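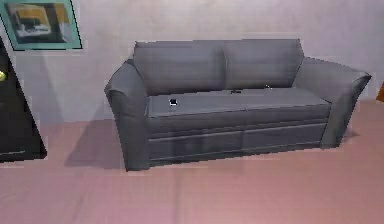

Two-seater, grey. Where most of our teas get eaten.

Thread: Table or sofa? Settle an argument for us
Jarside Home & Kitchen Forum > General Chat

wendybloxham
Evening all. Bit of a daft one, but it's been rumbling on in our house since before Easter and I'd like some outside opinions, please.

I grew up eating at the table every single night. No telly, elbows in, ask before you get down. My other half grew up with a plate on his lap in front of the snooker and can't see what the fuss is about. When it was only the two of us I gave in, because who wants to lay a table for beans on toast? But now we've got the kids old enough to sit still (in theory) and I'd like us to eat at the table properly. He says they'll eat less, whinge more and it'll spoil the one calm bit of the day.

So what do you all do? And did it make any difference to how your lot turned out? I've read all the stuff about families who eat together being happier, but I do wonder whether the happy families were just happy anyway and happened to own a table.

Wendy

tetsuya_c
Table, always, but I'm a dull person. We lived in a bedsit in Clolville when I was studying and even then I had a fold-down flap on the wall and sat at it. I can't cut things up on my knee. Anything with gravy is a disaster.

I do think people go on about it too much, though. My parents made us sit there until the plate was clean and I still can't look at a sprout. If you're going to do it, let them get down when they've had enough.

Jarside_Gaete
Sofa and proud! Sorry Wendy, I'm with your husband. Mine are teenagers now and the best chats we've ever had were with a bowl of pasta each and something rubbish on the telly. They don't have to look at you, you see. Put them opposite you at a table and ask how school was and you get "fine". Sit next to them and wait for the adverts and out it all comes - who's fallen out with who, who's been sick on the coach, everything.

Table's for Christmas and doing your tax.

Trinidad

emiliano_p
Trinidad I couldn't disagree more. You can talk side by side in the car. Dinner is dinner. My grandmother is 93 and still puts a cloth on for her soup when she's by herself, and I've never once seen her eat anything standing up, not so much as a biscuit. She thinks people who eat on the sofa have given up.

I'm not saying that's fair. But when I go round there I eat slower, I notice what I'm eating, and I don't have seconds out of boredom. At home with the telly on I can get through a whole tray of roast potatoes and not remember a single one.

Jarside_Gaete
Given up!! I'll have you know I've got a tray with a beanbag bottom. That's standards, that is.

mariann_g
I'd like to know how people are managing the sofa side of this, because we tried it for a while and I spent my life scrubbing. Curry on a pale armchair never comes out, whatever it says on the bottle. We've gone back to the table and I don't even have strong feelings about manners, I just couldn't face any more turmeric.

Wendy, how old are yours? Ours only started sitting for a whole meal once they had jobs to do. One does the forks and the other pours the water, and there's a scrap every night about who does which, but they turn up. Before that I was shouting up the stairs like a fishwife.

Mariann

wendybloxham
Thanks for all these, I've been reading bits out loud and getting looks.

Mariann, they're five and seven. I love the forks idea and I'm pinching it tonight. Ours both want to be in charge of everything so there'll be blood.

Emiliano, your gran sounds wonderful and also a bit frightening.

The real trouble is that our table has never been a table. It's where everything lands. Post, school bags, whatever's come out of a coat pocket, the thing somebody's nan sent that hasn't found a home yet. By the time I've cleared it the tea's gone cold, so we end up on the sofa by default and I get cross about it and he says "well, you could have said".
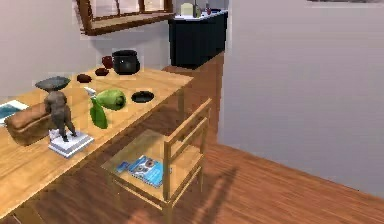 And I'm as bad as anybody, before you all start. I'll put something down "for a minute" and it's there a fortnight later and I've stopped seeing it. So I suppose the question underneath my question is how you keep the thing clear enough to eat off. Do you do it every night? Once a week with a bin bag? Does one poor soul get stuck with it? I did try a basket on the stairs, but then we had a full basket and a full table.

Wendy

tetsuya_c
Make it too small to dump things on. I'm serious. We swapped a big one for a narrow Calvo drop-leaf, 54 cm deep with the leaves down, and there's physically no room for rubbish on it. Leaves go up for meals and down again after. It did cost more than I'd have liked, and visitors have to tuck their elbows in.

emiliano_p
That's just moving the pile, surely. Where does it go now?

tetsuya_c
The floor by the front door. I didn't say it was perfect.

mariann_g
I leave a cloth on ours. It sounds silly, but people are less inclined to chuck a muddy book bag on a cloth. Nothing fancy, mine came out of the sale at Kultard and it's got a burn at one end. The other thing is to lay up early. If the plates are out by four there's nowhere to put anything else.

Jarside_Gaete
Plates out by four? Who ARE you people?

Wendy, can I say one thing and then I'll pipe down. Don't make it every night. If you go from never to every night you'll all hate it by half term, and your husband will be unbearable about being right. Pick a couple of meals a week and make it something they like, pancakes or whatever. Then the sofa can carry on being the sofa. Mine used to ask for a table night when they'd been having a rotten week, which still surprises me a bit.

emiliano_p
I'll agree with that, grudgingly. I'd still turn the telly off.

Jarside_Gaete
You'd miss the snooker.

wendybloxham
Right, update. We did it last night. Fish fingers, forks allocated, telly off. The little one lasted until the peas and then went under the table and wouldn't come out, and the big one told us a very long story about a hamster which I think was meant to be sad. Himself said it was "all right" and then asked if we could have the radio on next time, so I'm taking that as a yes.

Got a cloth out as well, Mariann. There's already a library book on it.

mariann_g
Radio's a good shout! We have it on low. Does anybody know how to get pea out of a rug, while we're here?

tetsuya_c
Let it dry and hoover it. Don't rub.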